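Old desktop shuts itself off after a while, is it worth fixing?

Posted by Marisa Cattaneo
December 19, 2022

Hello everyone! My dad passed his old desktop tower on to me in November (a Pralitz, if that helps anybody) and I use it for family photos and the household budget. It runs nicely for a bit and then just goes off, with no warning at all. I paid some 8 dollars for a can of air and dusted the vents, and it's still doing it. I'd love to keep it going — he was so proud of that machine. Where would you start?

Dilwyn Gwynne

Hi Marisa, what a nice thing to inherit. I kept my mother's old Samov going for years, so I have a soft spot for these. Before you open anything, copy your photos somewhere else. Please do that tonight! Then shut down, unplug it from the wall, and lay the tower on its side on a good big table with the side panel off.

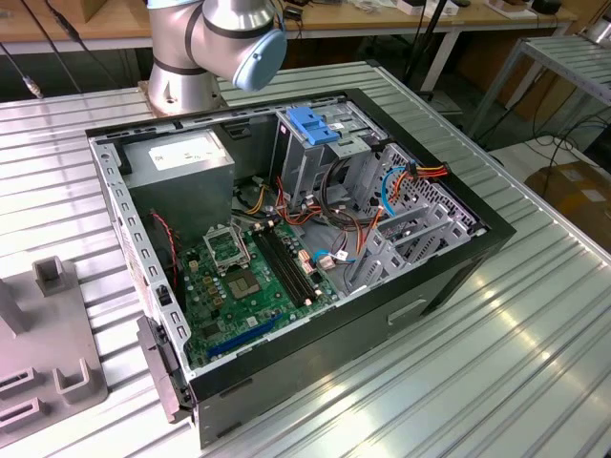
Check the power supply first

It's the gray metal box in the corner, and it usually has a label telling you what it can put out. Hold a hand near its fan when the computer is running and see if any air is moving. Mine had quit altogether, and a used one from the Voyle shop fixed it.

Then look at the processor

If the fan there spins fine, the paste under the heat sink may have dried up. You take the heat sink off, wipe away the old paste with a little rubbing alcohol, and put on a dab the size of a pea. Leave the processor sitting in its socket if you can, and if you do have to lift it out, keep your fingers well away from the contacts.

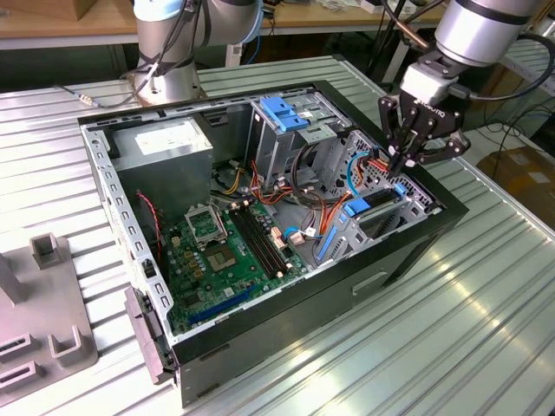 I did mine at the kitchen table with a mug of coffee (set well back) and it took me 2 hours, mostly hunting for a screw. Take a picture of the cables before you unplug any. Good luck, and do tell us how you get on!

stidholm_4

get a new one, those old things arent worth it. or try memory sticks out and back in, worked for me once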